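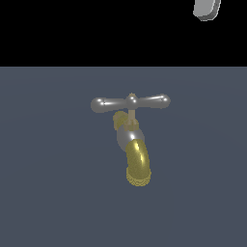 4.2 Trying the Pruvon task pack

I came to Pruvon as a paying customer, so take my enthusiasm with that in mind. The pack is a set of simulated household tasks sold by Tretar, and the faucet turn is the one I kept going back to. Siu-fong Ko and I ran our policy on it for 600 episodes, plus 40 more after we found a mistake in our own reset script (my fault entirely).

Figure 3. Faucet task in the simulator, with the silver T-handle above a brass spout and a gripper finger at upper right.

Setup was easy! The license server was the only thing that fought us, and Tretar's support desk sorted it out in an afternoon. What I like most is that the handle and the spout come in different metals, so a color-based baseline gets a fair shot at telling them apart. What I like less is how bare the world is – a plain gray surface, no sink, no basin – and I wouldn't trust a score from it as a guess at how a policy does in a real kitchen.

Our policy finished the turn in 246 of the 600 main episodes. Most of the misses I replayed had the finger sliding off the end of the handle, and Siu-fong thinks the default friction setting is too low. We left it alone so our numbers would match what other buyers get out of the box. The friction sweep is planned for November, and we'll run the Hitberg pack through the same script then.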